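Skamwood Folding Cloths, Plain Weave Cotton

Sold singly or by the bale. Item 923.
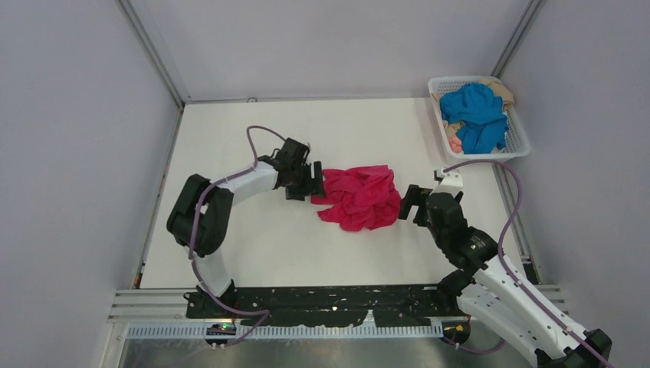
Etelka Nyitrai wrote to us in July that she had washed hers every week since spring and the hems had stayed flat, though the first wash took more color out than she was expecting. She asked whether the darker shades should go in on their own. Yes, for the first two washes. After that they can go in with anything of a similar color.

The Skamwood is a general household cloth in a medium plain weave. People buy it for drying dishes, covering dough, lining bread baskets and wiping down counters. It is all cotton, with no finish applied after dyeing, so it takes up water from the first use. The edges are turned twice and stitched with cotton thread. One corner has a hanging loop sewn into the hem.

Colors
Undyed, oat, slate, moss, dark blue and brick. Dye lots vary a little. If you need a set to match, order it all at once and put "same lot" in the notes box at checkout.

Shrinkage
Expect the cloth to lose a little length in the first hot wash and very little after that. The measurements on the size chart are before washing. The Brimura cloth is pre-shrunk and costs more.

Care
Machine wash hot or warm. Tumble dry low or hang. Do not use fabric softener, which leaves a coating and makes the cloth slow to absorb. Bleach is fine on undyed cloths only. Iron hot if you like a pressed cloth – most people don't bother.

Pack sizes
Single
Bale of 100
Bale of 500, by arrangement

Bales are one color each. They are tied with cotton tape and ship in a plain carton. For mixed colors, order singles. Bales of 500 leave from our Skitilcombe warehouse and need a daytime delivery address with someone there to sign.

Stock
3,296 in the warehouse across all colors at the last count. Moss is low and the next delivery is still at the dye house. You can place a back order now and we will charge your card when it ships.

Returns
Unwashed cloths can come back within the return period for a refund or exchange. Washed cloths can only be returned for a fault in the weave or stitching. Send a photo of the fault first and wait for a reply before mailing anything.

Questions about bales go to Anikó Kelemen in trade sales. For single orders, use the contact form and include your order number. The desk closes at 4:30 p.m.

Related items
Brimura pre-shrunk cloth
Jitaru waffle towel
Skamwood apron, same cotton, two pockets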